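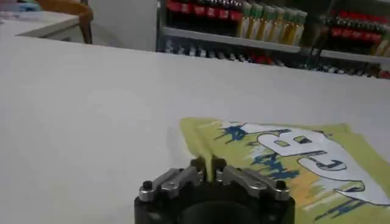 My mother ironed pillowcases. She ironed dish towels too, and my father's handkerchiefs, and one November when the power went out for a whole weekend she stood in the kitchen looking at the basket like it was a sick dog. I swore I would never own an iron. I'm now forty-six and I own 4 of them, so you can see how that went.

It started with a tablecloth. My aunt Lorraine left me hers, a big linen thing with a drawn-thread hem, and it had been folded in a cedar chest so long that the creases had gone the color of weak tea. I called the dry cleaner in Mellirbridge and they wanted more for it than I'd paid for my table. So I drove over to Trirkton on a Saturday to see Dwight Penner, who has been washing and mending other people's linens out of a former shoe store for 21 years.

Dwight didn't say hello. He took the cloth out of my arms, held a corner up to the window and said, "Well, don't iron it, for heaven's sake." Heat sets old stains, apparently. I had been about to blast the thing on the cotton setting (I'd already filled the tank!) and I kept very quiet about that.

What he told me to do was soak it. Cool water in the bathtub, change it when it turns yellow, and go on changing it until it stays clear. Mine took three days. My husband showered at the gym and was pretty decent about it. Then an oxygen bleach soak overnight, a long rinse, and out on the grass in the sun. By Sunday evening the lines were gone except for one by the hem, which I've decided I like.

Ironing came last, while the cloth was still damp, and I have to say I loved it. Damp linen under a hot iron goes from cardboard to something like cool skin, and the smell is half bread, half rain. I did the whole thing with the radio on and then went looking for something else to press.

These days I roll my tablecloths on a cardboard tube from the fabric store, wrapped in an old sheet. Lorraine would have hated it. She was a folder, in thirds and then thirds again, and she could do a fitted sheet in the air without setting it down. I still ball mine up and shut the closet door fast.

Comments

marge_in_thygesen: My grandmother put hers out on the lawn in the snow! Worked every time.

T. Okafor: How hot is "cool" water? Mine is cotton with embroidery and I'm scared of the red thread running.

pressandsteam: Test the red with a wet white cloth first. If it bleeds, leave it alone.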